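**From:** Paloma Tran
**To:** workshop-list
**Subject:** Re: [workshop-list] Anybody get to the Sirkis open house?

> Hi all,
>
> I had my name down for the Sirkis open house in Cluldale and then my kid came down with a fever, so I missed the whole thing. Did anybody make it? I mostly wanted to know about the two-arm demo, whether it's worth asking them to bring it to our March meetup, and whether they let regular people near it or if it was all glass and velvet rope. Also parking. I've heard stories about the parking.
>
> Dana

Hi Dana (and everybody),

Sorry about the fever, I hope the little one is back to bouncing off the walls. I went! I took the 769 bus out from downtown, so I'm no help at all on parking, except to say the lot looked full when I walked past it and there were cars up on the grass by the loading dock. The bus lets you off at the bottom of Orlandini Road and it's a 15 minute walk uphill. Wear real shoes.

The open house was in the old Jurneck building, the one that used to make window hardware. They've kept the front office pretty much the way it was, wood paneling and all, and you sign in there and get a paper sticker with your name. Then you wait. They were taking people back in small groups and I landed in the 2:30 one, which meant a good long stretch with the coffee and a plate of those pink wafer cookies I haven't seen since grade school. I had more than my share.

First stop was the machine shop, which I'd have been happy to spend the whole afternoon in. They have a nice old surface grinder in there that they still use for fixtures, and the guy running the tour let us handle some of the scrapped finger joints. Lighter than I expected! He had a coffee can full of them. After that came a room with a conveyor and a sorting arm doing its thing behind a fence, very fast and very loud, and to be blunt I've seen that one before at trade shows. The kids in our group loved it though.

The two-arm demo was last, and that's the one you asked about, so I'll slow down. It's in a side room with black curtain behind the table and everything washed in purple light, like a roller rink. My eyes took a minute. Two big white arms come in from either side over a dark table, each with a hand on the end, and I mean a hand, with fingers and knuckles and a thumb. Between them they put a flat white board with switches and knobs on it, and the hands are supposed to work their way through it.

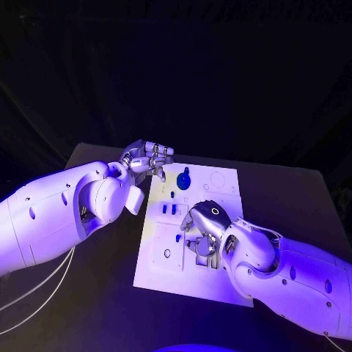
*The two-arm demo at Sirkis: left hand up over the corner of the board, right hand down by the slotted piece.*

What I liked is how ordinary the job is. It's the kind of busy board you'd build for a toddler, with a pair of blue toggles next to each other, a rotary knob, a little peg, some holes. I can do all of that while talking on the phone. Watching a machine try it, you start noticing your own hands, how you sort of feel for a switch before you push it and never think about it. I flipped the light switch in my kitchen about ten times that night just paying attention. My husband asked me to stop.

It's slow, so set your expectations. The run we watched was 34 minutes from start to finish and a fair amount of that was a hand sitting over a spot making up its mind. The toggles went fine, both of them, with a nice click on each. The rotary knob took a few tries and I caught myself leaning in my chair to help it along. The peg got knocked over and one of the engineers reached in between moves, stood it back up, and they carried on. I was glad they did that in front of us and didn't pretend it was part of the plan. When it did finally get the peg, a man behind me clapped all by himself, and then we all joined in so he wouldn't feel bad.

As for getting close: no glass. There's a strip of yellow tape on the floor and a row of folding chairs behind it, and you can see perfectly well from any of them. I asked if we could try the board ourselves afterward and they said sure, once the arms were parked. The toggles are stiffer than they look. I asked about the purple lighting too, and got two different answers from two different people, so I'm leaving that one alone.

Somebody asked how many times it's been through the board, and the answer was 3,000 runs since they set it up in that room. I wanted to know how many of those went all the way through and the engineer laughed and said "fewer." Fair enough. I'd love to see the list of what goes wrong, and I said so, and she wrote down my email. We'll see.

On bringing it to the March meetup, I did ask. The arms are bolted to a stand that doesn't like to travel, so that's a no, but they'd be happy to host us out there some evening if we can get a decent head count. They'd also lend us a spare task board, just the board, which I think would be a hoot to pass around. I have the contact info and I'm willing to do the emailing. If you'd come, reply to me off-list so we don't fill up everybody's inbox, and tell me if you need a ride up from the bus stop.

Oh, and Dana, I grabbed you one of the finger joints (with permission!). It's in my coat pocket and I'll bring it next time.

Paloma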